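Search this site Enter keywords Go

Last updated 30 September 2025

Brimport Study Hall: Desk and Cord Walk-Through, with Comments

Entrance and stairs
Handrails tight: OK. Love the new tread strips, they grip beautifully!
Exit sign lit: OK
Extinguisher gauge in green: OK, tag good through December

Desks and chairs
Desk legs level: OK, except 2 by the window. Shims ordered.
Chair casters roll freely: OK
Carpet seams flat: OK. Great work on the seam by the printer, it used to catch everyone's heels.

Cords come next, and they're my favorite part of the whole round, because a fix usually takes one clip and half a minute. Follow each cord from the device to the floor and look for pinches, frays and loops at foot height.

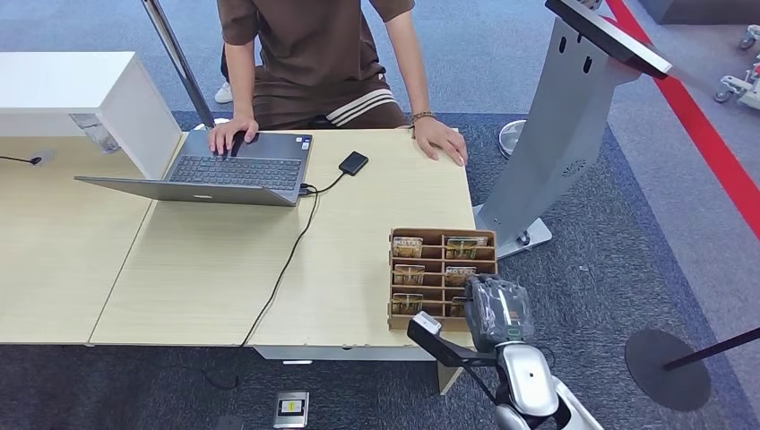 Yusra Haddad
Building Safety Lead, Brimport

A cord over the front edge of a desk should be routed to the back wherever it will reach. Small devices on short cables stay flat on the desktop, away from the edge.

Cords and power
Plugs fully seated: OK
Power strips chained together: none found, hooray!
Cords clear of walkways: FIX, clips needed in the east row

Air and light
Vents uncovered: OK
Lamps working: one flickers over the atlas shelf
Windows latch: OK, though the north one wants a good push

Next round covers the Protport annex, same sheet.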